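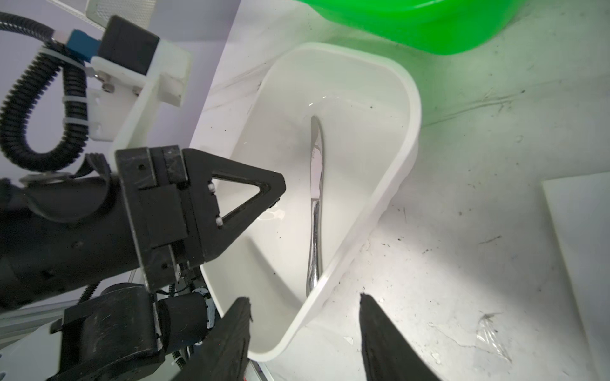 Table knife in a white plastic tub.

About Falten

Falten is a contract finishing and testing shop for stainless steel tableware. We have operated from a single site in Florkach since 2000. Our customers are cutlery brands, hotel suppliers and importers who need blanks polished, edges set, or finished goods checked against a written specification.

What we do

Work is divided between two departments. Finishing handles grinding, belt polishing, buffing and electropolishing of knives, forks, spoons and serving pieces. Testing handles corrosion resistance, handle strength, hardness and dishwasher durability. Either department can be booked separately. Test reports are issued in PDF and list the method, the sample numbers and the measured values. We do not issue pass marks or logos for use on packaging.

Materials

Most of the work is in 18/10, 18/0 and 13/0 stainless. Knife blades are normally a hardened 13/0 grade, which takes an edge but stains more readily than the 18/10 used for forks and spoons. Mixed sets are therefore tested by item type, and results for one type are not applied to another. Silver plate is accepted for testing only.

The Presora line

Presora is our own pattern range, sold to restaurants and caterers through Hajji, our distributor. It currently has 187 items, including left-handed serving pieces and a short-bladed table knife for trays. Replacement pieces can be ordered singly for any Presora pattern made after May 2000. Earlier pieces differ in handle length and will not match.

Capacity and lead times

The shop employs 60 people on two shifts. Standard finishing orders ship in four weeks. Corrosion testing takes nine working days from receipt of samples. Samples should be sent unwashed, in the original packing, with the order number on the outside of the carton. Tested samples are kept for three months and then scrapped unless return is requested in writing.

Page last revised 13/01/2024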